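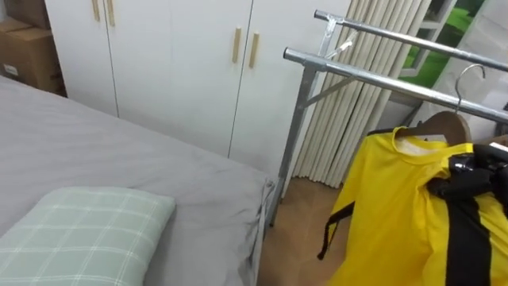 Pre-run inspection checklist, bedroom cell, two-arm unit
By the cell lead, Fornow, Atville shop
July

I rewrote this one because the old list was a photocopy of a photocopy and half of us were ticking boxes we couldn't read. Go through it before the first run and again after lunch. Initial every line. If something fails, write what you saw in the margin, even if you fixed it on the spot!

1. Stop button. Press it, check that both arms hold, reset.
OK. The button by the door sticks a little on the way out, so give it a twist and a tug.

2. Floor. Walk the whole area where the base travels and pick up anything loose.
OK after cleanup. I found a zip tie under the bed, and I'm pretty sure it was mine.

3. Bed position. Line it up with the tape marks.
Failed, corrected. It creeps toward the wardrobe whenever somebody leans on it to reach the far side. Please go around.

4. Sheet. Tuck the far corners and smooth the middle flat.
OK. Small wrinkles are fine. A big fold under the garment is not — the fingers catch it along with the collar and then you're re-making the bed.

5. Clothes rack. Shake it gently by the upright. Check the end caps on both bars.
OK.

6. Hangers. Run a thumb along the wood for splinters and look at where the hook goes in.
One pulled for a wobbly hook. It's in the scrap bin, so don't rescue it.

7. Wrist housings. Look for cracks, then try the screws by hand. Don't reach for the driver unless one moves.
OK on the left. One screw on the right took a quarter turn.

8. Forearm cables. Move each arm slowly through its full reach with the speed turned down and watch the loops.
OK, but the left loop could use a bit more slack. I've asked Flornent for the longer cable.

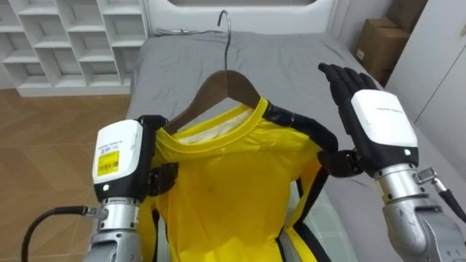
How often do the finger pads need to be changed?

Every 3000 grip cycles, or sooner if a pad looks shiny or has a nick in it. Change the whole hand at once, all 5 fingers, and reset the counter on the panel when you're done.

9. Finger check. Open and close each hand 5 times with nothing in it.
OK. Listen as much as you look. A dry joint clicks, and I could hear one last month from across the room before the log showed anything.

10. Grip counter. Write down the number for each hand.
Left and right both under the limit. Whoever drew a smiley in the right-hand column, I need a number there too.

11. Test pick. Run program 71 with one garment on a hanger, flat on the bed. Stand behind the line with the pendant in your hand.
OK on the second try. I'd laid the hanger down too close to the headboard the first time — totally my fault.

Open items: longer cable for the left forearm, fresh tape for the bed marks, and a new pen on a string for this clipboard.

Last updated: July, 4:30 p.m.

Related items
Todorova gripper pad replacement sheet
Forearm cable routing notes
Bedroom cell: end-of-day shutdown list
Flornent parts request form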